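Clondoleo Teleop Kit, three weeks in
Reviewed by Ro-un Shin

I put off buying the Clondoleo for most of a year. The price was part of it (mine was $1,823 with shipping to Cistport), but I'd also been burned by a pair of cheap hand controllers that drifted so badly I spent more time recentring than recording. So I came to this one a bit grumpy, and I'm happy to say I've cheered up!

You get two tracked hand grips, a foot pedal, a small base unit and a licence for Tak, the recording software. I've only run it against simulated robots so far, in the house environments that come with the Vekia simulator, so take this as a review of the controls and the recorder. Setup took me 13 minutes the first time, including finding a power board that would reach. 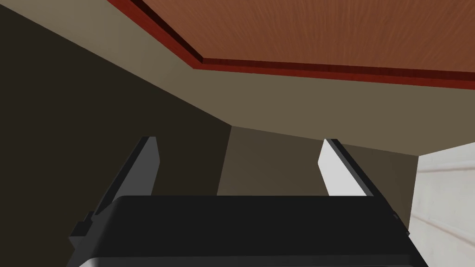
The grips are the best part. The trigger for the fingers has real travel in it, so you can hold them half closed and creep in, where my old ones were pretty much open or shut. The wrist tracking is lovely too. I can roll my hand right over and the arm follows without that little panic flip you get when a controller loses its bearings. The pedal works as a clutch: foot down, the robot follows you; foot up, you can bring your arms back to a comfortable spot and carry on. My shoulders are very grateful.

Tak took me longer to warm to. The menus are grey on grey and the default view is from behind the robot, which is hopeless for close work. Switch to the wrist view straight away. With something narrow at the bottom, like a grey tapered piece with its slim end between the fingers, I want to see both fingers and the gap before I squeeze, and from the wrist I can.

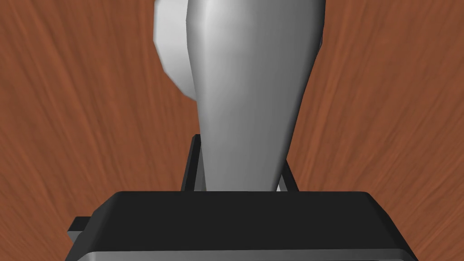
Picking up small things needs patience whichever view you use, and there's no force feedback in the grips, just a faint buzz on contact. I got used to the buzz quicker than I thought I would. By the second weekend I was listening for it more than watching the screen. Depth is still the hard bit, and a good half of my discarded demos are me closing the fingers a smidge too early. I set the motion scaling down to its lowest notch for this sort of job, and the trigger curve to "soft". With those two changed, my keepers went up noticeably. I'd love for Tak to save settings per task. At the moment you do it by hand every session, and I forget about every second time.

Doors are where it shines, though. One hand on a lever, the other held up out of the way, pedal down, go. Tak tags each hand separately, so a fidgety spare arm doesn't spoil the whole take. I've recorded 140 door demos now and I'm still not sick of it.

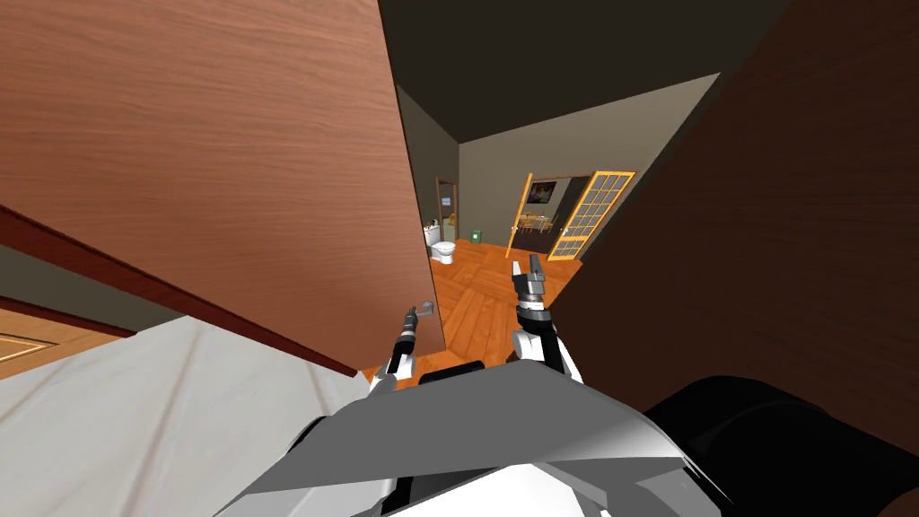 Jae-hoon Pyo reckons I'm too kind about the spare arm. He's had the same kit since April, and in his experience the idle hand wanders in the data even when you swear you kept it still, so he parks it with the lock button before every take and would do the same for any door job. Fair point, and I've started doing it.

Gripes: the cable to the base unit is too short, and the manual is a thin thing that assumes you already know Tak. Would I buy it again? Yep, in a heartbeat.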